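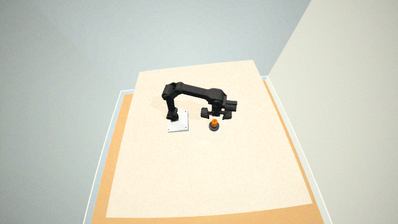
Galeria: recolhendo exemplos para o Brovar

Oi, gente! Demorei, mas arrumei um tempinho para montar esta página. Quem acompanha o blog já sabe que passei o mês de janeiro inteiro enfiada no simulador, juntando demonstrações para o Brovar (o nosso modelo que aprende a pegar e soltar coisas a partir de exemplos). A Clodagh Breathnach pediu que eu mostrasse um pouco do dia a dia, então vamos lá, com as notas que fui rabiscando enquanto trabalhava.

O braço e o cilindro laranja

A garra está aberta logo acima do cilindro laranja, que fica em pé em cima do disco cinza-escuro. Adoro esse momento, é onde eu mais erro! Se desço torto, um dedo encosta antes do outro e lá se vai o episódio.

A tarefa desta rodada é simples de explicar: pegar o cilindro, levantar, levar até outro ponto da mesa e soltar. Parece bobagem, eu sei, mas tente fazer isso dezenas de vezes seguidas sem viciar a mão. Na primeira semana eu descia sempre pelo mesmo caminho, e o Tae-yang Seol, quando abriu as trajetórias, me mandou uma mensagem só com "Sharon, isso aqui é uma linha reta repetida". Tinha razão. Desde então eu sorteio a posição inicial antes de cada tentativa e me obrigo a chegar por lados diferentes.

Os números até agora

Fechei o mês com 107 episódios gravados. Joguei fora 14: em quase todos o cilindro tombou na descida, e em 2 eu esqueci de apertar o botão de fim e o braço ficou parado um tempão, gravando nada. O Lorcan Mac Mathúna acha que eu deveria guardar os tombos numa pasta separada, para o modelo ver também como se recupera de um erro. Estou quase convencida, mas aí preciso gravar a recuperação de verdade, até o fim, e isso dá um trabalho danado.

Minha rotina, para quem perguntou

Começo às nove da manhã, com café, e gravo em blocos de seis episódios. Depois de cada bloco assisto tudo em velocidade dobrada e anoto o que ficou feio: pausa longa, garra que fecha cedo demais, aquele tranco quando mexo no controle sem querer. À tarde eu quase não gravo mais (a mão fica preguiçosa!) e aproveito para conferir os rótulos.

O que vem depois

Quero variar a luz e a cor da mesa, e trocar o cilindro por peças de outros formatos. O primeiro treino com esses dados está na fila do servidor, e assim que sair eu posto as curvas, bonitas ou não. Se alguém tiver uma dica boa de controle para teleoperação, deixe nos comentários, que o meu já está com o gatilho meio frouxo.

Sharon Kariuki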